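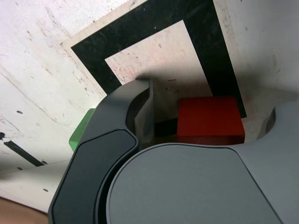

I've been meaning to write up the gripper comparison since December, and people have been very patient with me, so let's get on with it before the kettle boils again.

The two I've been swapping between are the Vullen and the Gernlow. I bought the Vullen second-hand from Harsh Pathak, who had moved on to bigger things and wanted the shelf space, and the Gernlow came new, in a box far larger than it needed (the cat has claimed it). Both bolt to the same arm. The changeover takes me 23 minutes now, and the first time it took an entire evening and a good deal of muttering at an adaptor plate I had on upside down.

My test is a very plain one. Coloured blocks go down on the white board, the arm picks one up, and it has to put it inside the black square. I did 108 picks with each gripper, spread over more evenings than I'd like to admit, with the same controller settings and the same lamp on.

The Vullen missed 16 of them. Most of those were blocks sitting at an angle, where one finger touched a corner first and pushed the whole thing round before the other finger arrived. The Gernlow missed 3, and I'm fairly sure one of those was me leaning on the table. Its fingers are slower to close, which annoyed me for a day or two, but I've come round to it. A block that gets nudged gently tends to square itself up, and a block that gets nudged quickly goes for a wander.

Where the Vullen wins, and I do want to be fair to it, is the view. I keep the camera up behind the wrist, looking down over the housing, and any gripper with a big body is going to hide some of what you're reaching for. With the Gernlow I lose sight of the block in the last little bit of the approach far more often. I tried raising the mount and got a lovely view of the top of the gripper and not much else - so back down it went. Moving it out to the side is the next thing to try, though that means a longer cable, and I've already had one of those snag on the elbow joint.

Harsh thinks I should stop fiddling with the mount and add a second camera on a stand. He may well be right! The Nigam controller will take two, but I've only ever run it with one and I'd have to redo the calibration from scratch, which is a job for a quiet weekend with the radio on.

For now the Gernlow is staying on the arm. The Vullen is back in its drawer, wrapped in a tea towel, and I'll get it out again once the longer cable turns up.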